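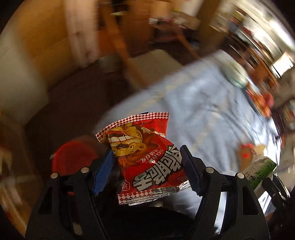

Ismael Bezerra has a rule about snacks in the bedroom, and the rule is that they're allowed as long as the bag leaves the same day. I laughed when he told me. Then I thought about my own nightstand and stopped laughing.

Ismael runs Trimton, a tidying service with 2 people on the payroll, and he's one of them. He used to stock shelves at a grocery store called Allia, and he still talks like a man with an aisle to finish before the doors open. We met at his kitchen table one morning in November, and I'd barely gotten my coat off before he was asking what was under my bed.

"Everybody wants to start with the closet," he said. "The closet is the hard part! Start with the bed. Make the bed, and then anything that's sitting on it has to go someplace."

He makes it sound easy, and I told him so. My blanket is usually holding up a bowl, a sweater, some mail and whatever I was eating the night before.

"Sure, but look at what you just said. The bowl goes to the kitchen. The sweater goes on a hook. You already know all that - you just want somebody to be in the room while you do it."

That's pretty much what he gets paid for, he says. A bedroom takes him up to 7 hours, and a lot of that is talking. One family on Buthelezi Street had him back 9 times, mostly for the kids' room, where chip bags kept showing up behind the pillows.

I asked what he does about wrappers, because I find them everywhere (coat pockets, the car, once inside a pillowcase). He got very serious.

"Foil bags are sneaky. You crumple one up and it opens right back out again. So I flatten it, fold it in thirds and tuck the end in. And I keep a bucket in the room while I work. A plain plastic bucket, any color. Trash bags fall over, and then you're picking up the same crumbs twice."

What about a bag that isn't finished?

"Clip it, stand it up in the pantry, front facing out. If you can't see the front you'll buy another one. I've opened cupboards with the same snack in there over and over, all half full."

He likes the bright ones, by the way, the bags with cartoons on them. His daughter saves the fronts in a Henura notebook, washed and pressed flat, and he's fine with it as long as they stay in the notebook. I asked if that wasn't clutter too.

"It's got a cover and it's on a shelf," he said. "That's a collection."

Before I left he showed me his own bedroom, which was neat, although there was a mug on the windowsill. He saw me see it. He picked it up on the way out and rinsed it while he told me about a client with 3000 buttons, and I ended up staying for another coffee.

Contact | © Trimton | Back to top
Last updated: November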